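Bimanual assembly, 1,116 demos, and the result I didn't want
Forum > Manipulation > Methods and results

griruron_refugee
Posted October 9, 2026

Long one, sorry. I've been trying to reproduce the "regrasp labels" result at home scale, and I have something to report, though I'm not sure it deserves the word result.

For anyone who missed the earlier thread: the claim from the Drovadley writeup was that if you mark the moment of every handoff in your demonstrations (one arm lets go, the other has it) and weight those moments more heavily in training, a two-arm policy gets much better at passing small parts around. They used a factor of 5. It sounded cheap and I like cheap.

My setup is two small tabletop arms and a wooden bench that also has to serve as my actual bench. I collected 1,116 demonstrations over the spring, finished in May, and then spent the summer labeling handoffs by hand, an activity I can recommend to anyone who has too much affection for their own eyesight. After throwing out the ones where I fumbled, dropped the part or sneezed, 522 had a clean handoff in them.

Trained two policies. Same data, same seeds, same everything, except one had the weighting and one didn't. The plain one completed the handoff in 79 percent of trials. The weighted one also completed it in 79 percent of trials.

So there's my summer.

uren_owner
Well, at least you know it doesn't hurt.

griruron_refugee
I could have learned that by not doing it.

torque_and_sympathy
Same number of trials for each? And did you shuffle the order, or run all of one and then all of the other? My Uren arms drift over a long session and whichever policy goes second looks worse. I "discovered" two methods that way.

griruron_refugee
Alternated them, same number each, re-homed both arms between every trial. I've been burned by drift before, hence the user name.

ammann_bench
I don't buy that this is a failed reproduction. Drovadley had a bare table and one part. The interesting bit of their method was always that the handoff is rare in the data, so the loss barely notices it. If you've kept only demos with a clean handoff, you've already done the weighting by selection. You fixed the problem with a broom and then complained that the mop did nothing.

griruron_refugee
Both policies trained on the full 1,116. The 522 only tells the weighting where to look. I should have said so, my fault.

ammann_bench
Fine, then I half buy it. What does your bench look like while it runs?

griruron_refugee
Like a bench. Tools down the side, cutting mat in the corner, other parts lying around. Left arm had the fin piece in this one.

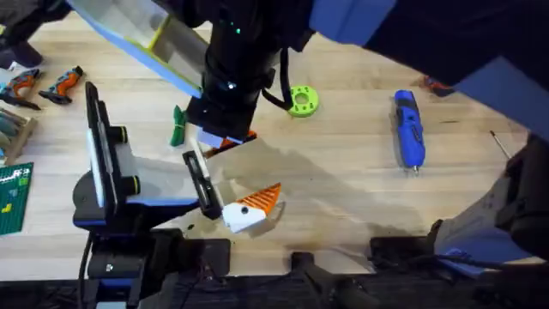 Does the weighting change how long the policy takes to learn the handoff?

It does in my runs: the weighted policy reached its final success rate earlier in training and then sat there, while the plain one crept up and met it at the end.

ammann_bench
Now that's a result, and you buried it under a joke about your eyesight. "Same place, sooner" is worth a writeup. If someone has a small compute budget they'd care a lot.

uren_owner
They'd care until they found out it costs a summer of labeling. Compute is cheaper than my summers. I'd just train longer.

torque_and_sympathy
Agree with uren_owner. I'd also point out that all that stuff on the table is a confound. A rotary tool, a green ring, a screwdriver or whatever that thin rod is on the right. If the policy has learned to steer by the clutter, you'll get a nice number that falls apart the first time you tidy up. Run it with the table cleared.

griruron_refugee
Clearing the table is the one experimental condition I can't reproduce reliably.

Real reply: the clutter moves from demo to demo, so I don't think it can be steering by any one object. But I haven't tested that and "I don't think" is carrying a lot of weight. I'll do a set with everything off the wood and another with the tools shoved somewhere new.

fingers_crossed_loop
Question about the fingers. The black one holding the part has a slot in it, and then there's that long see-through plate sticking out as well. Are the handoffs going finger to finger or does the plate come into it? I ask because contact timing is very different with a long flat thing. On mine the paddle touches well before the grip is any good, and if I'd labeled "other arm has it" at first touch, every label would be early.

griruron_refugee
I labeled first touch.

fingers_crossed_loop
Ah.

griruron_refugee
On every single one.

ammann_bench
To be fair to you, the Drovadley text is vague on this. It says "transfer" and moves along. I read it as the moment the first gripper opens. You read it as first touch. There may be a third person out there labeling something else and getting a third answer.

torque_and_sympathy
This is my whole problem with the method. If moving the label a fraction of a second decides whether it works, then it's tuning with a nicer name. A good weighting scheme should be a bit stupid about exactly where the label sits.

ammann_bench
Disagree. A window that lands on the approach and misses the release is weighting the wrong behavior. You wouldn't expect it to help. That tells you about the label and says nothing at all about the scheme.

torque_and_sympathy
Then put a wide window on it and stop fighting over the exact moment.

ammann_bench
Go wide enough and you're weighting the entire demo, and congratulations, you have the baseline.

uren_owner
Can you get the release time out of the gripper logs? My controller writes commanded opening at every step. You could relabel all of them with a script over lunch.

griruron_refugee
I have the logs. I've had the logs the entire time. It did not occur to me to use the logs.

uren_owner
How long did the hand labels take again?

griruron_refugee
We're not going to talk about that.

Plan, then. Relabel from gripper opening, keep the factor of 5, retrain the weighted policy, leave the plain one alone. Then the cleared-table set for torque_and_sympathy, who will be unhappy with it either way.

torque_and_sympathy
Correct.

fingers_crossed_loop
Could you keep the first-touch labels too and post both curves? I'd like to see if early labels still get you the faster learning. I'm stuck with mine, my logs only go back a few weeks.

griruron_refugee
Sure, they're not going anywhere. First run is queued for tonight.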